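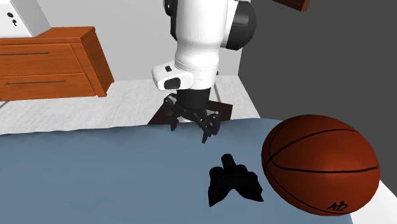
Rovitz - Progress Report 2

My project is teaching a simulated arm to tidy a bedroom, and I'm doing the whole thing from the bench at Mamora, our shared workshop. Month one went mostly on the gripper settings (so many settings!). In August I finally got to the basketball, and I ran nearly 400 tries with it - big round things are hard to grab!

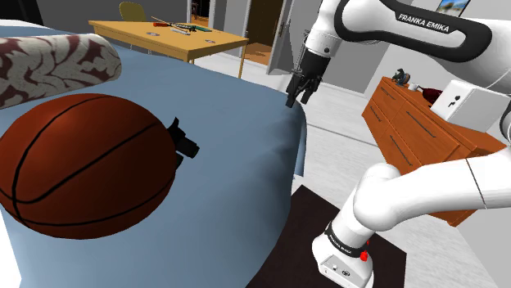 Darnell Esposito thinks I should drop the approach speed first and leave the grip force alone until that's sorted. So that's my next batch, 21 runs at 5 different speeds.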